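Batbridge Family Respite Program
Progress report to the Pranow Fund, second half of the grant year
Prepared by Ilse Wiegand, program manager

The grant pays for short breaks for parents and other relatives who look after a disabled or seriously ill child at home. A trained sitter comes to the house, plays with the child and handles routine care, and the caregiver has the time off. This report covers May through November and follows the headings in the fund's template. 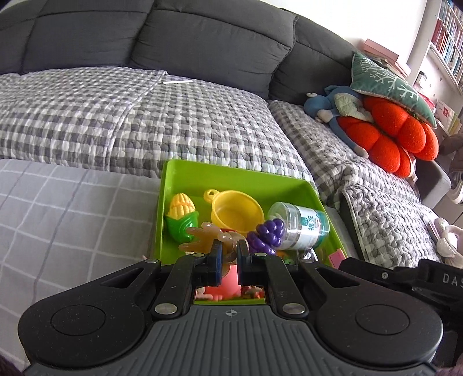
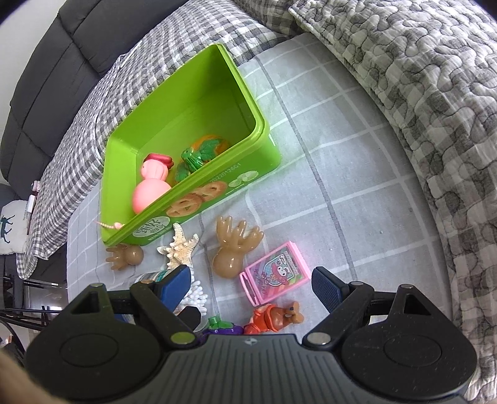
How many hours of respite did families receive in this period?

Families received 772 hours. The target in the grant agreement was 700, and the extra hours were paid for with money left over from the first half of the year, as agreed with the fund in June.

1. Families served

Sixty-five families were on the books at the end of November. Most of them use the service twice a month in blocks of three hours. A smaller group saves its hours and takes a full day now and then, usually for a hospital appointment of the caregiver's own or a family event. We had expected the monthly pattern to be more even than it was. July and August were heavy, with schools closed, and September was the quietest month we have had.

Nine families left during the period. Four moved out of the county, three now get hours through the state waiver, and two stopped without giving a reason. We wrote to those two and have not heard back. Their places were filled from the waiting list.

The waiting list is still longer than we would like. A family that applies now waits between ten and twelve weeks for a first visit. Part of that wait is the home assessment, which only Josué Cordeiro and I are qualified to do. A third staff member starts the assessor course in January.

2. Sitters

We began the period with 14 sitters and ended with 17. Two left for full-time nursing jobs and five were hired. All five have finished the basic training, and three have also been signed off on tube feeding. The other two will be observed by the visiting nurse before they take on families who need it.

Pay went up by 75 cents an hour in August. This was in the budget. Mileage was not budgeted at the level we are now paying. The families who joined from the north end of the county live a long way from most of our sitters, and some round trips are over 50 miles. We have started grouping visits so that one sitter covers two northern families on the same day. It works when both families can be flexible about start times, and one of them often can't.

Cancellations by sitters were down. We kept a simple backup rota from June on, with one sitter on call each weekday from 7 a.m. and paid a small fee whether or not she was sent out. The rota covered most same-day absences. It did not cover weekends, and all of the visits we had to cancel outright were on weekends.

3. Play and activity materials

The fund allowed a small amount for toys and books that travel with the sitters. Parents told us in last year's survey that children settled faster when the sitter arrived with something new. We spent the full amount. Items are lent out for a month, then come back to the office to be washed, checked for broken parts and passed on. Pieces do go missing, and we have stopped chasing families for them.

Hard plastic has lasted best. Anything with batteries has been a nuisance, and we won't buy more of it. Cloth books were popular with the youngest children but take too long to dry between loans, so they now go to one family and stay there.

4. Scheduling system

We moved from spreadsheets to Hisen, the scheduling package described in our application, at the end of June. The change took longer than planned. Old records had to be cleaned up by hand before they could be loaded, and for most of July we ran both systems side by side. Two visits were double-booked in that month and one was missed. I called all three families and the hours were given back.

Sitters now confirm each visit on their phones and enter their own start and finish times. Invoices that used to take three days at the end of the month take less than one. The reminder messages go out in English and Spanish. Vietnamese-speaking families still get theirs by phone from the parent group Mạch, which has been doing this for us at no charge. We would like to pay the group a modest fee next year and have put a line for it in the draft budget.

5. Feedback from families

A short survey went out in October and 41 families answered it. Thirty-six said they were satisfied or very satisfied. The most common complaint was having too many different sitters, which several parents said was harder on the child than a canceled visit. Josué has since gone through the schedule and given every family a first and second sitter. We will ask the same question again in spring.

Several caregivers wrote that they used the time to sleep. Others listed errands, a sibling's ball games, dental work they had put off. One mother asked whether the hours could be used overnight. They cannot under our current license, and an overnight license would require a nurse on call, which we have not costed.

6. Money

Spending to the end of November was 2 percent over the plan. Mileage accounts for nearly all of it. Training came in under budget, with the visiting nurse giving two sessions as part of her regular contract. We ask the fund's permission to move the unspent training money to mileage. A revised budget sheet is attached.

7. Plans for the next six months

Shorten the wait for a first visit to eight weeks.
Extend the backup rota to Saturdays.
Hire two sitters who live in the north of the county.
Finish the written care plans. There are still 6 families whose plans are on the old form.
Repeat the survey and report the results by family size and distance.

The signed accounts for the period will follow separately once our bookkeeper has closed the month. Questions about the figures can go to me, and questions about sitters or training to Josué Cordeiro at the Batbridge office, mornings until noon.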